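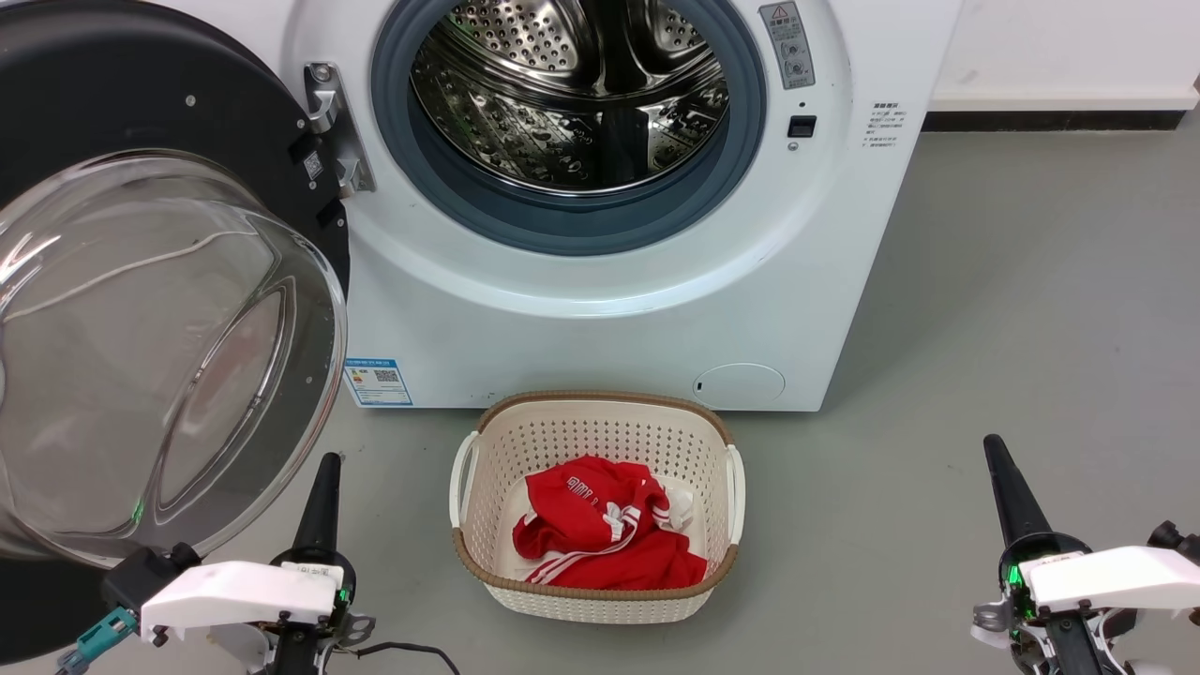
Palmont Costume Library
Second progress report to the Okonkwo Fund

Hello again! The first report was mostly me telling you what we were going to do, so I'm happy that this one is mostly things we did, plus two things we didn't do and one we did backward. I've kept to your headings where I could. The budget sheet is in the same upload as this and I'll only talk here about the lines that moved.

Where we are

The library has been open to borrowers since February. When I wrote last time, the collection was still in garment bags along the back wall at Arkden, and half of the bags had labels that said things like "MISC GREEN" (I wrote some of those labels, so I can't complain). As of this week 377 pieces are cataloged, photographed on a hanger, measured and on the rails. That's everything except the hats, which I'll get to, and a heap of armor made of painted felt that may or may not survive being lent to anyone.

By "piece" I mean anything that can be borrowed on its own. A three-part suit is one piece if the parts only make sense together and three if they don't. I went back and forth on this for longer than I'd like to admit. The Edwardian walking suits are one piece each. The sailor things are all separate, because a school will always want eight tops and two pairs of pants.

Borrowing

Our target for the year was 12 groups. We have 19 signed up and they've all taken something out at least once, which thrilled me. Most are schools and amateur theater groups, as we expected. I hadn't expected the others: a history walk that wanted cloaks, a choir, a retirement home doing a murder mystery dinner, and a middle school science class that needed lab coats for a play about germs. The lab coats have been out more than anything else we own. I would never have guessed that. If I were starting over I'd have asked for more lab coats and fewer crinolines.

The crinolines have been out once.

Loans run for three weeks with the option of a fourth. That fourth week was a late change and I think it's the best one we made. School shows slip, everybody knows they slip, and under the old rule I was spending my Mondays writing polite emails to drama teachers in the middle of tech week. Now the fourth week is automatic unless somebody is waiting for the same thing. Returns have been better since, not worse, and the emails I get are a lot friendlier.

Fees are still pay what you can, with a suggested amount on the form. Most groups pay the suggested amount. A few pay more, a few pay nothing, and I don't chase it. Fee income came in slightly above the line in the budget, and I've moved the difference into repairs.

The catalog

We set the catalog up in Skollex, as proposed. It took me a solid month to get comfortable with it. Skollex is really meant for equipment loans, so at first it wanted a serial number for every petticoat. Once I'd worked out that I could rename the fields, things went much faster, and borrowers can now search by period, color, chest measurement and how fast a thing goes on and off. That last one was suggested at the open afternoon by someone who had clearly lived through a bad quick change, and it's turned out to be the most used filter after size.

Measuring took far longer than photographing. Old costumes lie about their sizes. A jacket will say 42 on the tape inside and have been taken in twice and let out once by three different hands, so we measure the garment flat and ignore the label. I've also started a note field for "alterations we'd be happy for you to make," so that people know which hems they can drop and which seams to leave alone. Please leave the velvet alone is a sentence that now appears in the catalog quite a lot.

What I'd still like is a decent printed version. Several of our borrowers would much rather turn pages than click, and I have sympathy for that. We did a rough binder with plastic sleeves for the front table and it gets handled constantly.

Repairs and sewing evenings

You funded a run of mending evenings and these have gone really well. We meet from six to eight-thirty, with soup. We planned them for people who could already sew, thinking we'd get through the repair rail faster. Mostly we got people who couldn't sew at all and wanted to learn, so the rail has moved slowly and the room has been full. I've decided I'm fine with this. A hook and eye sewn on by a beginner takes half an evening, and the next time it takes five minutes.

Since the rail wasn't shrinking, I split the work in two. Buttons, hooks, hems and snaps stay on the rail for the evenings. Linings, zippers and anything with boning goes in a separate bin and I pay a seamstress by the piece out of the repairs line. That bin is nearly empty now. There is one frock coat in it that needs a whole new back lining and I'm trying to decide whether it's worth it. It's a beautiful coat from the front.

Things we've taught so far: threading the machines, replacing a zipper slider, ladder stitch, letting down a hem and hiding the old crease with braid, and how to shorten a sleeve from the shoulder when the cuff is too pretty to touch. Next up is linings, if I can talk the regulars into it.

Cleaning

The care sheet that goes out with each loan has been rewritten twice. The first version was two pages long and I'm sure it was read by no living person. The current one is a card on a safety pin with one of four words on it: WASH, SPONGE, AIR or LEAVE. Groups clean the WASH pieces before they come back and leave the rest to us. It works! We've had one wool waistcoat come back fit for a teddy bear, and that one had lost its card, so I'm blaming the safety pin. I've switched to the kind with a covered coil.

Dry cleaning cost less than budgeted for the simple reason that we've been spraying linings with diluted vodka and hanging things in moving air, like every wardrobe department does. I've left the line as it is for the second half of the year, when the winter coats come back.

What hasn't happened

The hats. I said they'd be done by now and they're not. The trouble is storage. Hats can't be stacked without going flat, boxes take up a silly amount of room, and the shelf we were given at Arkden turned out to be above a radiator, which is bad for straw and worse for glue. They're currently in a spare room at my house. I've priced wall pegs with padded ends and would like to use what's left of the shelving line for those, if you're okay with that. I've put a note on the sheet.

The school visits. We planned to take a rail of clothes into classrooms and we've managed two. Both were lovely, but moving a full rail across town in a borrowed van eats the whole day and I come home with lint in my teeth. I'd like to flip it and bring classes to us. We have the floor space in the mornings, and teachers I've asked like the idea as long as we can help with the bus. Could a part of the visits money go toward buses? I'd rather ask before than after.

And the backward one: we held the open afternoon before the signs were up, so a fair number of people walked around the building twice looking for us. Signs are up now, on both doors.

Money

Three lines moved and I've mentioned them all already: repairs up a little, fees up a little, shelving underspent and waiting on your answer about hats. Rails and hangers came in on budget. A word of warning to anyone else you fund who needs hangers: wide shouldered ones are worth every cent, and the cheap clip kind leaves teeth marks in satin. I bought the cheap ones first, and they're now holding up posters.

Rent at Arkden is fixed until the end of the grant. After that I don't know yet. I've asked and I'm waiting.

What borrowers say

I put a line for comments on the return slip. A lot of them say "thanks" and nothing else, and that's fine. A few of the rest:

"Our kids did not want to take the capes off. One wore it to lunch."

"Please get more men's shoes over size eleven."

"The pin card is a great idea, we're stealing it."

"We would have had to cut the ball scene without you."

The shoes comment has come up from several groups, in different words. Large men's shoes are the gap in the collection and I've put out a call for them, black lace-ups first.

Next few months

The hats, obviously, once I hear from you. A proper size chart for children, as going by age is useless. A shelf of plain basics (black pants, white shirts, gray skirts) that groups can take without booking. I'm also hoping to get to 20 groups before the fall shows start, and with one application half filled in on my desk that shouldn't be hard.

I'd love it if you could come and see the place. Mornings are calm and afternoons are more fun. Bring anything that needs a button.

The coordinator, Palmont Costume Library

P.S. You asked whether borrowers have to be based in Palmont. No, but they do have to pick up and return in person. We tried mailing one parcel and the feather boa was not the same afterward.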